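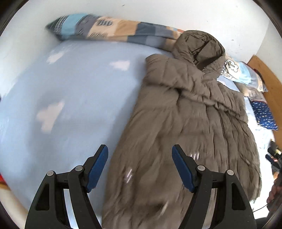

Progress report on the Plivport walking guide
April 27, 2025

Dear Þröstur,

Thank you again for being so patient with us over the winter. I promised you a proper letter once we had something to show for the travel grant, and I'm happy to say we do, although it has taken me a few evenings to get it all written down.

We have now been to Plivport twice, and of the six walks we planned for the guide, five are drafted. The harbor walk was the easy one (we could have written it from the bakery window, and part of it we did). The long one out to the chapel at Toft took us most of a day, mainly because we kept stopping to talk to people, and I came home with so many stories about the old ferry that I'm still deciding which ones to keep. The path is well marked as far as the second bridge. After that you really do need to ask somebody.

The sixth walk, up through Nikutik, is the one that's behind. The bus doesn't run there until June, and we didn't want to send readers up a road we'd only seen from a taxi. I'd like to go back for 2 nights as soon as the summer timetable starts, if that's all right with you.
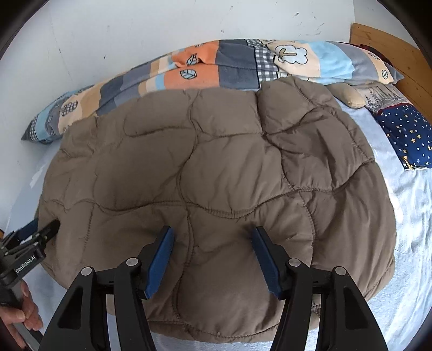 On the money side, we're in good shape. We stayed at the smaller guesthouse and saved enough on rooms to cover the extra trip, so I'm not asking for more. Receipts are in the folder I mailed, 21 of them, and the one in pencil is from the boatman, who doesn't have a printer.

Clikmont will do the maps. Their first try at the harbor was lovely but had the market on the wrong side of the church, and they've been very good about fixing it.

I would still love your opinion on the temple and chapel opening hours. Do we print them, knowing they change every season, or just give a phone number? I lean toward the phone number, but my mother says nobody her age will trust a guide without hours in it!

With warm thanks from all of us,
Zorica Kneževič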